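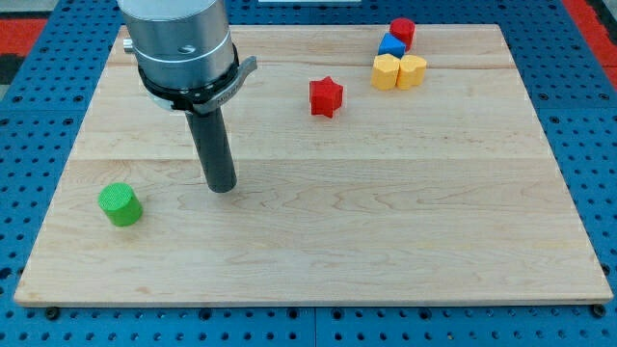
Quick one as I've got bread in the oven and a 12 minute timer on. I've been promising a post on boards for ages, ever since Sharada Pinto asked me what I'd put under everything on the playroom table, and the answer is maple. Get maple. It's the grain that does it for me, all those wavy lines and the darker streaks swirling about in the lower half, and yet a red star or a bright green cylinder still stands out a mile on it. Try that on a patterned tablecloth. You can see the joins if you look, one faint seam across the upper part and another near the middle, and I like them. A board with joins is a board made of planks. Fine by me.

Anyway. Size. Everyone gets this wrong, me included. First one I bought was from a market in Dutemley, lovely thing, far too small, two blocks on it and the third went on the floor. Measure your table, then go as big as you can while leaving a bit of table showing all round so you can get your fingers under to lift it. Mine was 400 mm deep, the first one, and it's now the cheese board. Earning its keep at last.

Thickness, don't go mad. A thick one looks gorgeous in the shop and then you have to carry it upstairs.

Oil. Right. I use the Fedeck one, comes in a 265 ml tin, lasts for ever. Thin coat, old t-shirt, leave it overnight, wipe off whatever's still sitting there in the morning. Second coat if it looks thirsty. Mohandas Naidu swears by plain beeswax and his boards do look nice but they go a bit tacky in summer, I've told him, he won't have it. Do not put olive oil on. I did that in March, years ago, and the smell!! Had to sand the whole thing back.

Sanding, while I'm on it. Go with the grain, not that easy when the grain is going all over the shop like it does on figured maple. Just go lengthways and go gently. Fine paper. Stop before you think you should.

Felt pen comes off with a damp cloth if your quick. Biro doesn't. Crayon, scrape it with an old bank card then a bit of warm soapy water, then dry it straight away, standing on its edge so both sides get the air. Lay it flat while damp and it'll cup. Ask me how I know (back bedroom, radiator, roughly 5 hours, board like a crisp).

Blocks. A few out at a time, the rest in the cupboard, swap them when they get ignored. Plain strong colours look best on pale wood I think, the pastel set we had just sort of dissapeared into it. Stars are always the favourite and always the first to go under the sofa.

Oh and Noreen, you asked about walnut. Beautiful, shows every crumb, costs the earth. No.

Will do the shelf post next, have half of it written on the back of an envelope somewhere. Timer's going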